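Compartment boxes: which tips hold up and which don't

Every January the same advice goes around. Buy a divided plastic box, put your small stuff in it, and your junk drawer will be cured. I have bought a fair number of these boxes over the years and most of them ended up as small stuff themselves, lying in the drawer they were meant to fix. A few of the usual tips are worth keeping. The rest I would skip.

"Buy the box first"

No. Stores love this one. Dump the drawer out and throw away the dead batteries, the mystery keys and the screws with chewed heads. Then see what is left. The last time I did it, what was left fit in a jam jar and I didn't need a box at all.

"More compartments are better"

Only if you own that many kinds of things. A box with a lot of tiny cells is fine for beads, fuses, picture hooks and watch parts. It is a nuisance for anything longer than a finger joint, which ends up lying across two cells and keeping the lid from closing. Check whether the dividers lift out before you pay. If they are molded in, you are stuck with the maker's idea of how big your screws are.

"Sort on a light surface"

I thought this was decorator talk, but I've come around. On my dark bench I lose every black washer I put down. A pale board on top of the table costs little, and you can carry it off to the side when dinner is ready. Matte is better than glossy, which throws the lamp back in your eyes. Mine is an offcut. Put the box toward the far side with the lid folded all the way back, and keep the loose pieces in front of it, nearer to you. Then you aren't reaching over open compartments with your sleeve. 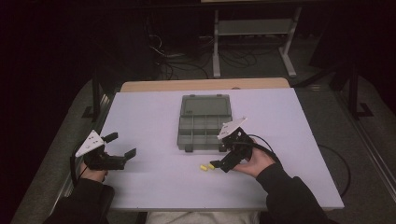 "Pad the cells with foam"

Half right. A scrap of foam stops drill bits and small glass bulbs from knocking around. It also takes up room you paid for, and old foam goes to crumbs that stick to everything. Cut it a hair larger than the cell so it stays put without glue, and toss it when it starts to shed. For screws and nails don't bother.

"Label every compartment"

If the lid is see-through or close to it, you can look. I label only the things that resemble each other: metric and inch bolts, or two fuse ratings in the same body. Write on masking tape, not on the plastic. Permanent marker really is permanent on some of these lids, and rubbing alcohol left mine cloudy.

"The latch will hold"

Maybe for a year. Thin plastic tabs get tired, and one day you pick the box up by the lid and 500 brads go under the stove - ask me how I know. Put a fat rubber band around any box that travels. Also look at where the lid meets the dividers. If there is a gap, the smallest items will wander between cells as soon as you store the box on edge. Shake it in the store with a coin inside.

"Do the whole house in a weekend"

I wouldn't. Do one box, then use it for 2 weeks. If you keep leaving things beside it instead of in it, the cells are the wrong size or the box lives in the wrong room.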